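Pomness Packing Room Handbook
Section 4: Preparing and Closing Small Cardboard Boxes 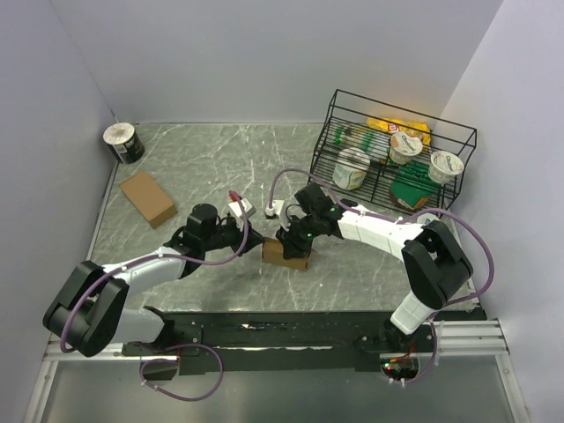 4.1 Scope

This section applies to all small single-wall boxes packed at the Park building, including replacement part orders and sample mailings. Large cartons and padded envelopes are covered in Section 5.

4.2 Before You Begin

Clear the countertop of labels, tape ends and paper scraps. Wipe the surface with a dry cloth. Check the packing slip against the order and confirm the box size printed on the slip.

Note: Boxes stored in the basement must be brought upstairs the evening before use. Damp cardboard does not hold tape well.

4.3 Packing the Box

1. Place the box near the front of the countertop with its long side toward you.

2. Fold in the two short bottom flaps, then the two long flaps. Tape the center seam and press the tape down from the middle outward.

3. Turn the box over and line the bottom with one folded sheet of packing paper.

4. Place the heaviest item in first. Wrap glass and ceramic items separately.

5. Fill the remaining space with crumpled paper until the contents no longer shift when the box is tilted.

6. Insert the packing slip, printed side up.

Caution: Do not pack any small box above 14 pounds. If the contents exceed this weight, divide the order and mark both boxes with the same order number.

4.4 Closing and Labeling

1. Fold the short flaps first and the long flaps second. The long flaps should meet without overlapping or bulging. If they bulge, remove some of the paper.

2. Apply one strip of Zurnov paper tape along the seam, leaving two inches over each end.

3. Attach the address label to the largest flat face. Keep it clear of seams and corners.

4. Write the order number on one short end in black marker.

Caution: Retract the tape cutter blade before setting it down.

4.5 Supplies

Flat boxes are delivered in bundles of 200 and must be kept flat until needed. When the last unopened bundle is placed in use, enter a request on the Remness supply sheet. Requests received before noon are filled the next working day. Crushed or torn boxes are to be flattened and placed in the recycling bin beside the loading door.

Questions about box sizes or weight limits should be directed to Eleni Gashi, Packing Room Supervisor. Changes to this section take effect when the revised pages are posted in October.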